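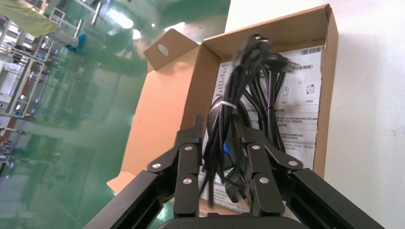 Black cables, cardboard box.

Ticket: Tisau phone loses its line, comes back by itself, loses it again
Status: Resolved
Product: Tisau desk phone, Omness line, Plarkine router
Location: Adams office

First post

Hi! I've been going back and forth on whether to open a ticket for this because it sounds so small, but it's driving me up the wall. We have a Tisau desk phone on an Omness line at our Adams office. It works great, sound is clear, people can hear me, all good. Then the little screen goes to "No service" and any call I'm on just dies mid-sentence. A while later it's back like nothing happened.

Stuff I tried before writing:

Restarted the phone (a lot).
Restarted the Plarkine router, twice, with the full wait in between.
Swapped the network cable for another one. Same thing.
Moved the phone to a different port on the router. Same thing, and now it's in an annoying spot.
Checked the Omness account page in case we'd missed a bill. We hadn't.

The laptops on the same router are fine the whole time, which makes me think it isn't our internet. I can be on a video call on the laptop and watch the phone go dark next to me. The phone is on the newest firmware according to its own menu, though the menu also thinks it's the middle of the night, so take that for what it's worth.

Added later, same day

OK so I started writing down when it happens. It dropped 4 times today and I finally saw the pattern! From the moment the phone comes up to the moment it quits is 53 minutes. I didn't believe it so I set a kitchen timer for the last one and sat there like I was waiting on a casserole. Dropped right on time. Then it's dead for some 20 minutes and registers again on its own.

If I restart it during the dead stretch it does NOT come back any sooner. If I restart it while it's working, the clock seems to start over. That feels like a clue but I don't know to what.

Next morning

More notes, sorry, I know this is getting long. I took the phone home last night and plugged it in there. It stayed up all evening and was still up when I unplugged it after breakfast. So the phone is fine, the Omness account is fine, and it's something about Adams. I felt very smart for a few minutes and then remembered I still don't have a phone that works at work.

I poked through the Plarkine settings page. There's a section called Voice with a switch for "call helper" that's turned on. I haven't touched it. There's also something called "session time" that's grayed out so I can't change it. Is either one of those the thing? I'd love to just flip switches until it works but the last time I did that we lost the printer for a week. 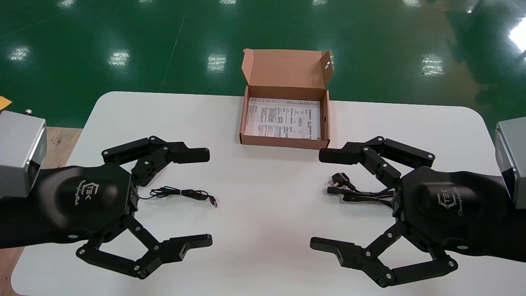
Reply from support: Thanks for timing it, that helped a lot. Turn the call helper off. It rewrites the phone's sign-in messages on the way out, and on some Plarkine firmware it holds on to an old entry and the phone gets locked out until that entry expires. The session time field should unlock once the helper is off, and you can leave it alone. After that, go into the phone menu under Line, then Advanced, and set "keep alive" to On. Restart the router first, then the phone. Let us know if it makes it past the hour.

My reply

Did it! Helper off, saved, router restarted, phone restarted. The keep alive setting wasn't under Line on mine, it was under Network, then Advanced, in case anyone else with a Tisau is hunting for it. And session time did unlock, and I left it alone like you said (I looked at it pretty hard though).

Timer's going. Will report back.

A bit later

Past 53 minutes and still up! I picked up the handset and called my own cell just to hear it ring.

Saturday

Came in to catch up on filing and the phone had stayed on overnight. No drops that I can find in its log. The clock on the phone is fixed too, so whatever was blocking the sign-in must have been blocking that. Or it's a coincidence, I don't know.

One thing for anyone who lands on this page with the same problem: the router turned the call helper back on when I let it do its update. I only caught it because I went in to write down the settings. I switched it off again, restarted both, and it's been fine. Might be worth a line in the Omness setup page, which right now says to leave all the Plarkine voice settings as they come.

You can close this. I'm moving the phone back to its old port on Monday, and if that breaks it I'll be back with the kitchen timer.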